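The Small Comfort of a Drawer That Closes

Some pieces of furniture get all the attention in a bedroom. The bed, naturally, and then the mirror, and then whatever chair has turned into the place where sweaters go. The chest of drawers just stands against its wall for years, holding everything we own that folds, and gets a thank-you from no one.

I have been thinking about mine since November, when I finally gave up on the big one. It was a wide, heavy old thing that came with us through three apartments, and it had 10 drawers, of which I could open 6 without a fight. The others had swollen or lost a runner, and over time I had quietly stopped putting things in them. When we emptied it (it took a whole Thursday evening and most of a pot of tea) I found a swimsuit I had replaced twice, a bag of foreign coins, and enough single socks to stuff a pillow.

I had my heart set, for a little while, on a handsome walnut one in the window at Rirholm, the shop on the corner by the old theater. It was 425 dollars, and it was lovely, and it would have blocked half the window at home. The one I carried out in the end was a narrow Cillska, five drawers tall, for 79 dollars. I felt a bit sheepish about it in the parking lot. I don't anymore!

A tall, narrow chest asks something of you that a wide one never does. There is one drawer for each kind of thing and that is all the room you get, so you have to decide. Mine runs from top to bottom in the order I get dressed, more or less: underthings and socks first, then T-shirts, then the sweaters that can stand to be squashed, then pajamas. The bottom drawer is for whatever is out of season, and I'll admit I open it mostly to check that the wool is all right. I tuck a cedar block in with it and refold everything while I'm down there, which my knees complain about and the rest of me rather enjoys.

Folding is a matter of taste and I won't preach. I stand my T-shirts on edge like files because I like to see them all, but the sweaters lie flat, and the pajamas go in however they land. If the drawer closes without a shove, I call it folded.

And then there is the top, which fills up the minute you turn your back. My rule used to be that nothing could live there, and I kept to it for perhaps a week. Now I let it belong to the soft toys, who are good company and keep the mail from settling.
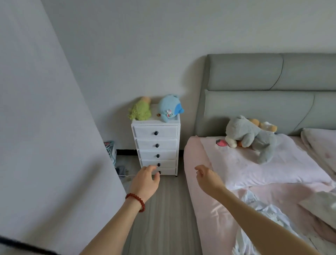
Five drawers, five dark knobs, and the plush residents on top.

The floor beside it is another matter, and one I am still working on. Cables creep and clothes drop. I go over it on the same evening I do the drawers, starting low and working up, with the radio going and a basket by the door for anything that belongs in another room. By the time I reach the socks I have usually forgotten what I came upstairs for, and I sit on the end of the bed for a minute and try to remember.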